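Davodton Appliance Repair School: About Us
By Teodora Berisha
3/15/25
14 shares | 3 comments

Most "about us" pages tell you that the people behind them are passionate. We teach evening and weekend classes in fixing household appliances. Some of us are passionate on a good night. The rest of the time we are people with screwdrivers who got tired of hearing that a dead kettle can't be opened.

I was asked to write this page after the last version, which an outside writer did for us, used the word "journey" four times. I have tried to stick to what I know to be so.

How we began

Damir Softić ran a repair counter for years and had a low opinion of courses. He said the ones he'd seen taught students to pass a test on fuses and then charged them for the certificate. Manikandan Shetty, who had taught one of those courses, more or less agreed with him. They rented a unit on Ionescu Road and set up a class with no certificate at all. The first group had 11 students. Two of them left when they heard there was no certificate, and I don't blame them.

We still don't hand one out. If an employer wants to know what you can do, they can ring us and we'll tell them, including the parts you'd like us to skip.
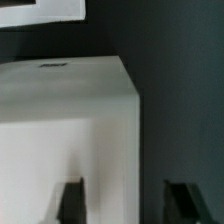 What we teach

The basic course is called Stisico One, after the old Stisico shop that used to be in our building. It covers finding a fault, getting a case open without snapping the clips, testing a switch, and knowing when to stop. The last of these takes the longest. Students come in wanting to save everything, and we spend a fair bit of time telling them that a $30 toaster with a burnt-out element may not be worth their Saturday.

We don't teach microwaves to beginners. People write to us every month to argue about this. The answer is still no.

The second course deals with washers and dryers. Lejla Begović takes it, and she is strict about notes. You write down what you tested and what you found before you order a part. Plenty of experienced people hate this. I was one of them, and my first job in her class came back with a perfectly good pump that I had replaced on a hunch.

About the claims you hear

There's a lot of talk in our trade about how much waste repair keeps out of landfill. We kept a log to see what our own part in it looked like. By the end of last year students had brought in 3641 items, and 2980 of them left working on the day. That sounds grand, and I'd ask you to be careful with it. We never checked how many were still working six months later. A good share of the faults were loose plugs, blocked filters and flat batteries, which a neighbour could have sorted out. Our old web page said we had "saved" all of them. I've taken that line down.

We're also asked whether you can earn a living at this. Some do. More of our students fix things for family and are happy with that. Any school that promises you an income after ten evenings should be asked to put it in writing. 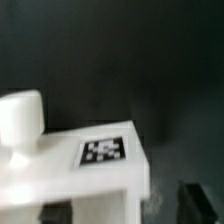
Who runs the place

Damir and Manikandan own the school between them and both still teach. Zane Org looks after bookings and the parts cupboard, and decides who gets the good multimeter. I teach the Tuesday group and answer the email.

We take no money from appliance makers. One firm, Dumuvlow, offered to supply free tools if we put its logo over the door and used only its parts in class. The tools were fine. The parts weren't the cheapest, and we'd have had to tell students otherwise.

Fees and visiting

Fees go up in April, by less than the rent did. You can sit in on one class for free before paying, and we'd rather you did. Bring something broken if you like, with the cord still on it, and don't take it apart first. Bookings go through Zane at the front desk or by email.

Share this page | 3 comments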